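Sock drawers, dividers and the great folding question
Home & Laundry > Closets and Drawers
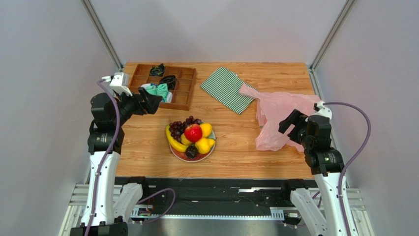
Original post

marigold_attic
Posted 20th March

Hello all, and sorry in advance for the length, I never did learn to write a short post.

We moved to Arnmont over the winter and the bedroom in the new place has one dresser built into the wall, with wide, shallow drawers that must have been meant for table linens. I love them, but socks get lost in there like you would not believe. Everything slides to the back whenever I shut a drawer, and my husband has taken to wearing mismatched pairs rather than dig around before work (he says he doesn't mind, I mind for him).

So I have been reading up on trays with little square compartments, the wooden kind, one pair to a cell. Before I spend money I would love to hear from people who have lived with one for a while. My questions are mostly these. Do you fold or do you roll? Do thick winter socks fit at all? And does anybody in the house besides you put things back where they go?

My budget is 30 dollars per drawer and there are 3 drawers, so I'd like to get it right the first time.

Replies

pinehollow
Folder here, and have been since my mother taught me. Lay one sock on top of the other, fold the toe up to the middle, fold the cuff down over it, and you have a flat little packet that stands on its edge. The elastic stays nice for years. I have a pair of gray wool ones from before my youngest was born and the cuffs still hold up on my leg, which I can't say for anything my sister owns, and she balls hers.

Wood is a lovely choice, by the way. Run a bit of fine sandpaper along the inside of the cells before you use it. One rough spot will pull a thread on every nice pair you have.

tumbledry76
I'm going to be the grump and say roll. Folding is fine if you have the patience and a quiet house. I do laundry for a family with teenagers and I am not making packets. Roll from the toe, tuck one cuff over so the pair stays together, drop it in a cell, done. I have never had the elastic go from a single tucked cuff. People talk about it like it's a law of nature, but my socks wear through at the heel long before the cuff gives up.

pinehollow
We'll have to disagree on the cuffs, tumbledry! I've seen it with my own eyes on cotton dress socks. Athletic socks I will grant you, they can take anything.

ovenmitt_ellie
Oh, I have opinions on this one. I bought the Sostine tray when we redid our closet and I like it very much, with one warning, and that is cell size. Measure your fattest pair of socks BEFORE you order. I didn't, and my hiking socks sat up so high that the drawer wouldn't close over them. They live in a basket on the closet shelf now, next to the swimsuits, and to be fair they are happier there, I only need them a few times a year.

For everyday socks it's wonderful. I put dark ones along the back and anything bright near the front, and in the morning when it's still half dark I can tell navy from black just from where they sit. That alone was worth the price to me, after years of holding socks up to the window.

marigold_attic
Ellie, the navy and black problem is REAL. I sent the man off to a job interview once in one of each.

Measuring tonight. Thank you!

lowshelf
Slightly different view, and I hope it's taken kindly. I had a divided tray for years and finally gave it away. I found I was spending more time keeping the tray neat than I ever spent looking for socks. What worked in the end was buying nine pairs of the same sock. Same color, same brand, no matching, all tossed in together. If one gets a hole it goes in the rag bag and its partner carries on with somebody else. I haven't thought about socks since, except to type this.

tumbledry76
lowshelf, that's very sensible and I could never do it. The fun socks are the only part of my outfit I enjoy.

pinehollow
Same here. My grandchildren give me a new silly pair every birthday, and where would those go?

quietcorner
Coming at this from the cheap end: cut-down shoeboxes. I've used them in all our drawers and they cost nothing. They do get soft at the corners by the second year, and then you cut down some more. If you want to try out a layout before paying for wood, make a cardboard one first and live with it until May. You'll know by then whether your family is going to use it.

Also, for the sliding, put a piece of rubbery shelf liner under whatever you buy. I use the Draltmont one, cut a little smaller than the drawer so it doesn't curl up at the sides.

ovenmitt_ellie
Seconding shelf liner! My tray used to creep backward a little every day until I put some down.

marigold_attic
You have all been so kind. Here's where I've landed. I measured, and my husband's boot socks are hopeless, so they are going in a basket like Ellie's. I made a cardboard version for the top drawer last night (quietcorner, I had no shoeboxes, but I did have the carton from the new kettle) and I'm folding mine and rolling his, which I suppose makes everybody here right and everybody wrong. If it holds up, I'll order one wooden tray and see how we do before buying the other two.

Does anyone have a good way to deal with tights? They come undone the minute I let go of them.

pinehollow
Fold them in half lengthwise, then in thirds, then roll from the toe and tuck the roll into the waistband. Mine stay put all winter that way.

tumbledry76
Even pinehollow rolls the tights! I'm saving this page.

quietcorner
Mine go in a zip bag with the color written on it. Not pretty, but I can find the black ones.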